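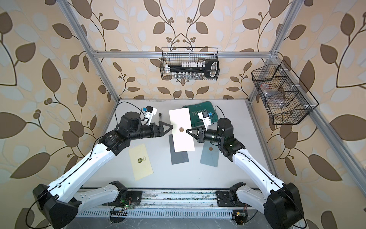
Four flat sheets on the work table, with the pale yellow envelope and its green emblem at left center.

GRILTO OPENS ITS PAPER SORTING TABLE FOR SPRING MAIL-IN SEASON

Got a drawer full of old cards, envelopes and papers you keep meaning to deal with? So do I, and I run the paper desk at Grilto! I'm Covadonga Collado, and I'm very happy to announce that our mail-in paper sorting service is back this April, with a bigger table and a lot more folders.

The idea is simple. You send us your mixed-up paper (letters, cards, sheets, envelopes, whatever was in the drawer) and we lay it flat, sort it by size and kind, and send it back in an order you can live with. Last season we took in 200 parcels. This time we have room for 278, and 135 of those places are already spoken for, so please don't wait too long.

I should say a word about envelopes, as I get more mail about them than anything else. We keep them. If a card came in an envelope, the two stay together unless you ask us to split them up - an emblem or a stamp in the corner can be half the fun of an old letter. Plain ones get stacked separately and you can decide later.
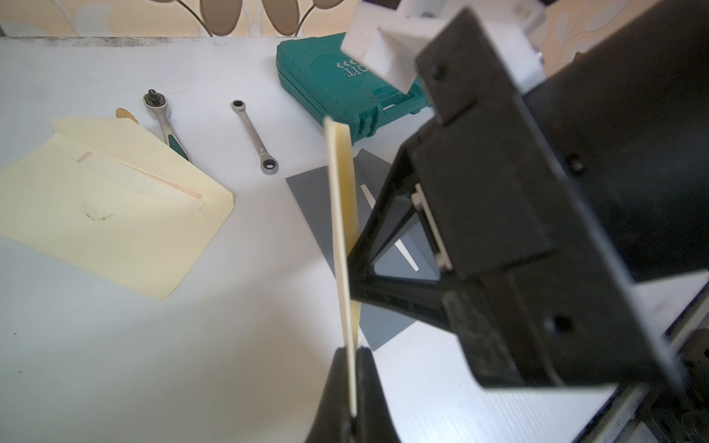

Two pale yellow envelopes with a strip of salmon-pink paper between them, and a cream card held upright over a gray sheet.

Colored paper gets its own folder this year, which I'm a little too excited about. Pink slips, gray sheets, anything that isn't white or cream goes in there, and smudged or stained pieces are kept too. We don't clean paper and we don't trim it. I've seen what happens when people go at an old envelope with an eraser, and I'd much rather leave the marks alone!

There are two plans. Esberg is the small one and covers up to 146 pieces. Votholm is for the big boxes, the ones that have been through three house moves with the tape still on. Both come back in flat folders from Prins, with a handwritten list on top (my handwriting, sorry, I'm working on it).

To book a place, write to the Grilto paper desk and tell us which plan you'd like and whether your envelopes should stay with their cards. I read the mail myself, usually before 9 a.m. with a large coffee.

Press contact: Covadonga Collado, paper desk, Grilto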